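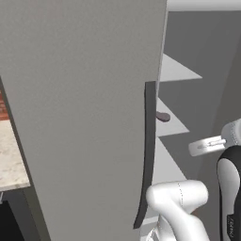

According to Abena Akpalu, the Lotel was the first e-reader in Haltport that people bought for the software and did not return because of it. This opinion, given in a reader survey, is often repeated in texts about the device, although other users had more mixed experiences with the early versions.

Lotel is a line of electronic reading devices made by the company Gena. The devices use a black and white electronic paper screen and run an operating system called Mahama, which receives its updates over a wireless connection. The line was first sold in the city of Haltport and later by mail order.

History

Gena was started by Obed Acheampong and Cormac Cronin, who had worked together on display controllers for ticket machines. Their first plan was a small reader for train schedules. The plan changed after the transport office chose another supplier, and the unused screens became the base of the first Lotel. The first production run was 2724 units. A second model followed with a front light and a larger battery, and it stayed on sale longer than any other model in the line.

Software

Mahama was written mostly by Tetteh Atinga. In its first version it could open plain text and one book format only, and the library was shown as a simple list in order of purchase. Version 2 was released on 8/18/21 and brought folders, a dictionary, and the possibility to change the line spacing. The update was sent out in groups of 100 devices, so many owners had to wait for several weeks. Owners who did not want to wait could download the file to a computer and copy it to the reader by cable.

A later update, released in June, moved the page turn area from the bottom of the screen to both sides. This change was not popular with left-handed readers at first, and a setting to bring back the old layout was added in the next update. The same release corrected a fault where the device lost the last read page when the battery became empty.

Features

The second model has storage for 950 books of normal length. Notes can be written with the screen keyboard and exported as a text file. The front light has 40 steps of brightness, but it has no automatic mode. There is no sound output, and audiobooks are not supported on any model.

Books can be bought in the Gena store or copied from a computer. Books from the store are connected to the user account and can be read on up to three devices at the same time. Loans from public libraries work only where the library uses a compatible lending system.

Reception

Reviewers wrote well about the battery and the sharp text. The store was criticized for its small selection and its slow search. In a comparison of reading devices, Adjoa Dramani preferred the Lotel for long novels but did not recommend it for textbooks, as large tables were difficult to read on it. She also noted that the power button is easy to press by accident when the device is in a bag.

See also
Electronic paper
Mahama (operating system)
Comparison of e-book formats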